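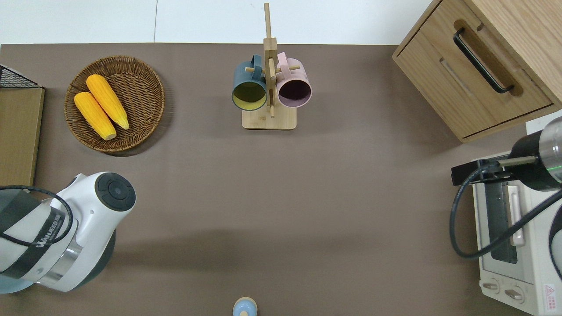 Two corn cobs in the basket, mugs on the tree, both arms in view.

I moved the planner over to Dumon in March. The old setup checked each arm against the table and the oven but treated the other arm as a fixed box, so most two-arm plans got thrown out. Now both arms share one collision model. Planning time went from 2,975 ms to 126 ms on the basket task — mostly from caching the static parts. Mug handles are still a problem. The pegs are thin and the depth filter eats them. I'm trying a smaller voxel size next.

Search this blog Go

Contact | © Natalie Tunstall | Back to top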